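Chapter 6
Sorting and Setting Out: The Play Kitchen

Before you start: read Chapter 5, or at least the two pages on table heights. Have the blank inventory sheet handy.

Most play kitchens fail at the table. Too much out, no order to it, food mixed in with the pans. This chapter is about getting the pieces onto a surface and grouped so a child can find them. The Camargo table is our running case, white top, toy food and toy cookware. 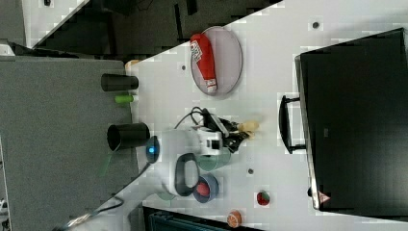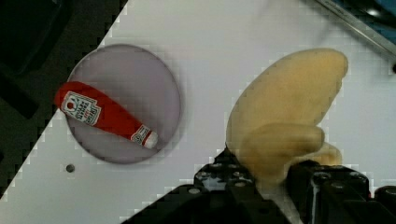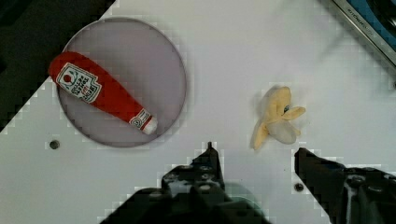
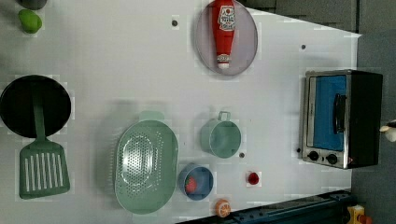
Figures 6.1 to 6.4. The Camargo table. Same ketchup bottle on its plate in all four.

6.1 Start with one pair

A pair is two things that make sense together. Bottle and plate. Pan and spatula, as in 6.4. Put a pair down first, then build out from it. Children read pairs quickly and will often make thier own once they've seen one.

Pairs can be a bit wrong. A ketchup bottle lying across a plate is not how anyone serves dinner. Fine. It gives the child something to fix, and fixing is half the play.

Leave white space next to the pair. The banana in 6.3 has open table beside the plate, easy to spot, easy to grab.

6.2 Food, cookware, appliances

Three groups for the inventory sheet:

Food: banana, orange slice, small green fruit, anything in a bottle.
Cookware and dishes: frying pan, slotted spatula, colander, cup, bowl, plates.
Appliances: the toaster oven. Usually just one per table.

Awkward cases come up. A bowl with a round red thing in it, 6.4 again, is two entries, bowl under dishes and red thing under food. Write "red, round" if you can't tell a tomato from a strawberry and move on. The Turniton nursery list ran to 1538 entries before anyone agreed on this rule, and 69 of them were lemons.

6.3 Cups on their sides

Tipped cups roll. Two black ones near the table edge in 6.1. Stand cups up at set-out, handles any direction, and keep them a hand's width in from the edge. The same goes for small round food. Low trays help if your table has no lip. More on trays in the April unit.

6.4 Timing

Allow 30 minutes for a first set-out. The Pikcombe groups got faster by the second week, mostly from keeping the big pieces in the same spots. Toaster oven first, then pan and colander, then the small stuff. Put-away goes in reverse.

Try it

1. Pick one pair from your own box. Set it out alone, nothing else on the table.
2. Add three foods and one dish. Leave gaps.
3. Fill in the sheet. Mark any piece you weren't sure of with a Q.
4. Swap sheets with a partner and compare the Q's.

Key words for this chapter: pair, set-out, put-away, open table, inventory sheet. Definitons at the back. The Jullgate room plan comes next, in 6.5, so keep your sheets.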